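Soft Fingers Deserve a Maintenance Schedule
By Stuart Hebden
12/5/23

Facilities that would never run a gearbox without a service interval will run a pair of flexible gripper fingers until one of them tears. The fingers are cheap and they come off with a few screws. For these reasons they are treated as supplies, ordered when the drawer is empty and recorded nowhere. It is the position of this writer that the practice is mistaken, and that the finger should be entered in the maintenance plan on the same terms as any other wearing part of the cell.

The cell that prompted this essay is operated by Bramus at its Toledo site. It is a modest installation: one arm, one wrist camera, one two-finger gripper, and a table on which drink containers are handled and sorted by material. Neville Lightfoot has had charge of it since March. When he took over, the logbook held 16 entries for the arm and its controller and none for the fingers, although both fingers had been changed at least once in the same period. The date of the change could not be established. The spare set was found in a drawer marked Flilow, the name of a project that had already closed.

A flexible finger does not fail in the manner of a bearing. There is no noise and no alarm. The lattice softens along the ribs that bend most, the finger begins to close a little farther than its partner, and the object is carried slightly to one side. The controller reports a good grasp throughout. At Toledo the first complaint concerned the camera, which was said to be out of calibration. It was recalibrated twice under work order 1014 before Reece Marsden exchanged the left finger for a new one and the offset disappeared. Two calibrations and most of a shift had been spent on a part that takes 15 minutes to replace.

Three changes to ordinary practice would have prevented this. Fingers should be replaced in pairs, and the pair should carry one number in the log. The mounting screws should be tightened with a torque driver to the value given for the gripper, and the value used should be written down. Finally, each change of fingers should be followed by a reference grasp, with the wrist camera image saved alongside the log entry.

The last of these meets the most resistance, usually on grounds of time. Shigeru Fukuda, who supervises the adjoining line, has argued that a calibration block gives a more exact result than any everyday object. The point is a fair one, and the block should be kept for calibration. A finger that wraps around what it holds, however, ought also to be checked on something round and of the kind the cell handles. A beverage can serves the purpose well. The rim gives a clear circle, the tab shows rotation, and any upright line on the label can be compared from one record to the next.
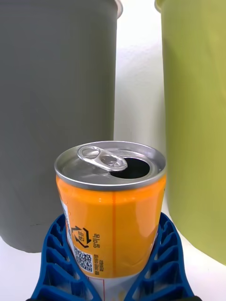 An opened can held upright between the two blue lattice fingers, seen from the wrist camera.

Records of this kind are useful only if they are made in the same way each time. The same type of can should be used, set down at the same mark and gripped at the same height. Mr. Lightfoot now keeps seven cans on a shelf beside the controller for this purpose and discards any that has been dented.

Mervyn Wainwright of Mendex, the contractor that services the arm, has asked whether fingers ought to be changed at a fixed number of cycles. In my view it is too early to set such a number for this cell. The log must first contain enough paired entries to show how long a set lasts under its present load. Until then, inspection of the ribs at the start of each week, with the gripper open and the power isolated, is a reasonable interim measure. The contractor's service sheet should be amended to include a line for it before the next visit.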